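HLTH 2058 Community Sexual Health
Week 4 handout: partner notification and talking to partners
Posted Sun 6 September

Read before section. Bring the Cairns reader, we will use the case in chapter 4. Slides go up on Jumgate after class, not before, please stop emailing.

1. What we mean by partner notification

Telling current and past partners that they may have been exposed to an infection, so they can get tested and treated. Three ways it gets done:
- patient tells the partner themselves
- clinic or health department tells the partner, patient's name left out
- mix of the two, patient gets a deadline, then staff step in

Old term is "contact tracing." You will see both in the readings. Same thing for our purposes, mostly.

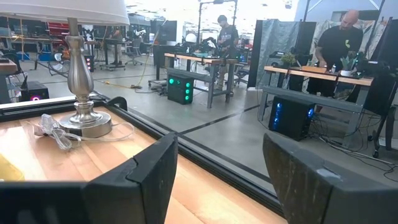
Photo: Graltance Media Library. Course use only.

2. Why people don't do it

Shame. Fear of a breakup. Fear of violence (screen for this FIRST, see section 4). No contact info, one-time partner, app account deleted. Also plain confusion: many infections have no symptoms, so patient thinks "they would have known." They might not. Somebody can carry chlamydia a long time and feel fine.

Watch the word "cheating." A positive test often can't tell you who had it first or when. Do not let a patient walk out thinking the lab result settles that. Comes up every year on the midterm and every year people miss it. 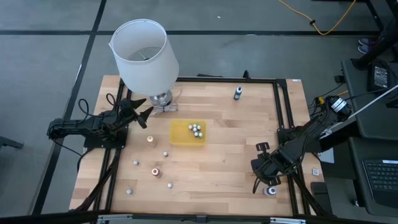
3. Wording that helps

Short is better. Something like: "I got tested and I have chlamydia. It's treatable. You should get tested too, even if you feel OK." Text message is fine if that's what will get sent. Have the patient draft it in the room if there's time.

Avoid: long apologies, guessing at blame, medical detail they can't back up.

Anonymous text services exist. Pros and cons, we'll do this as a debate, left half of the room is pro. The Darkano worksheet has space for notes.

4. Safety

Ask privately, no partner in the room, no family interpreting. If there is any threat of violence, the patient should not be pushed to tell anyone in person. Offer staff notification, and talk through wether even that could point back to them. Small town, one partner, it probaly will.

5. For next time

Response paper, 4000 characters max, worth 20 points. Pick one of the three methods and argue for it in a rural clinic. Use at least one source from the reader.
Treatment for partners without an exam (EPT) is week 5. Rules differ by state, look yours up and bring it printed.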